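Unit 4: Dry-Fitting a PVC Pipe Frame
Course notes, Plerodero workshop series
Instructor: Delphine Crenshaw

4.1 Purpose of the dry fit
A dry fit is an assembly without cement. It shows whether the cut lengths agree with the drawing and whether the corners close square. Joints stay separable at this stage.

4.2 Order of work
Lay the base on a covered surface. Seat the horizontal members in the corner fittings first, then the uprights. Fit couplings to loose pipes before bringing them to the frame.
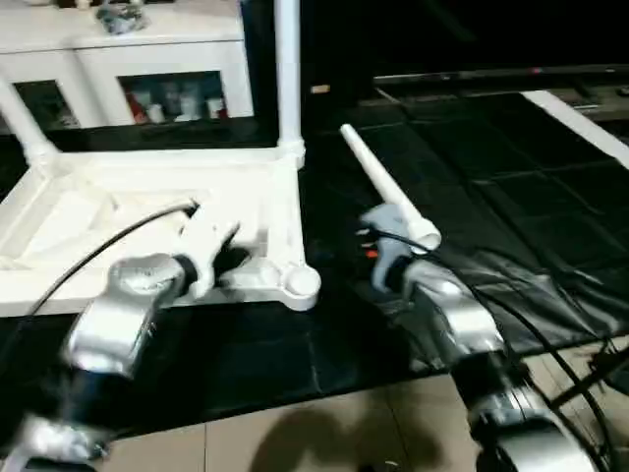
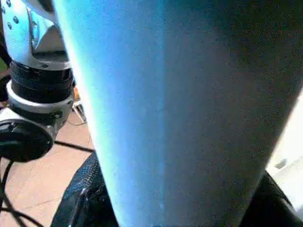 4.3 Seating depth
Mark the socket depth on each pipe before insertion. In the Tonell exercise the depth is 14 mm. A pipe that stops 3 mm or more short of its mark is withdrawn, deburred and reseated with a quarter turn.

4.4 Squareness
Measure both diagonals of the base. Correct at the corner fittings; do not trim pipe to remove a skew.

Reading: Barrientos handout, p. 41. Bring the completed cut list to the next session.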